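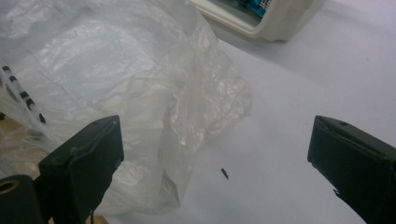 Re: [wikgate-collect] Thin film and packaging examples

From: Iara Pereyra
To: Wikgate collection list
Date: December 5, 2020

Anatole Bodin wrote:
> Strickland has asked whether clear film should stay in the
> Irnus set. Operators find it slow and many attempts are
> abandoned. May we drop it and record printed bags only?

Dear Anatole, dear colleagues,

The film is to stay. The set now holds 985 accepted examples, of which 365 involve clear plastic, and the learning system needs both kinds. Abandoned attempts should be uploaded with the rest and marked as such.
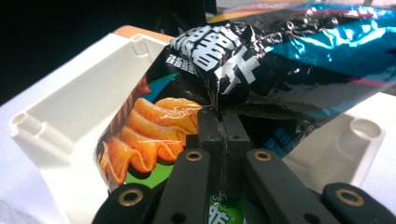 Grasp labels remain the weakest part of our records. Kurus will accept a label only if the point of contact can be made out. With a printed bag this is seldom difficult: the fingers close near the middle and the fold between them is plain to see, even where the lettering is creased. Please mark the grasp at that fold.

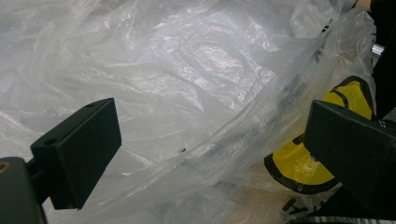 Guidance note, clear film. 400 words in full; extract below.

Where print shows through the film, as with the yellow design at the right, label the film and the printed item separately. If the labeller cannot tell which layer carries the print, enter "uncertain". Such entries are reviewed within about 7 working days.

Corrections to the note should be sent to me directly.

Iara Pereyra
Wikgate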